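Habe gestern die Nebenkostenabrechnung für die Wohnung in der Clolell-Siedlung bekommen. Nachzahlung 401 Euro. Ich schreibe mal auf, was ich geprüft habe.

Zuerst der Zeitraum. Die Abrechnung läuft von April bis April, wir sind aber erst später eingezogen. Steht so auch im Übergabeprotokoll.
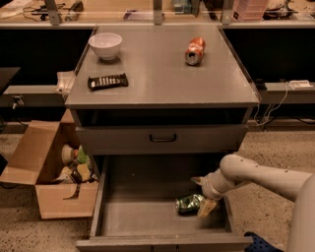
Dann die Heizung. Zählerstand alt 3.081, neu 3.803. Den alten Wert hat Clekik geschätzt, abgelesen wurde da nichts.

Hausreinigung ist auf 6 Parteien verteilt. Das passt. 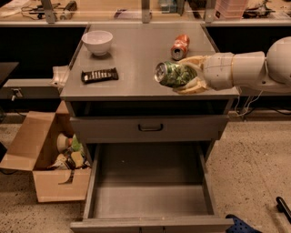
Beim Müll fehlt der Verteilerschlüssel. Ohne den kann ich die Summe nicht nachrechnen. Belegeinsicht habe ich heute schriftlich beantragt, Einschreiben an die Verwaltung.

Bis dahin zahle ich unter Vorbehalt. Wer auch bei Clekik ist: schaut nach, ob hinter dem Zählerstand ein kleines g steht.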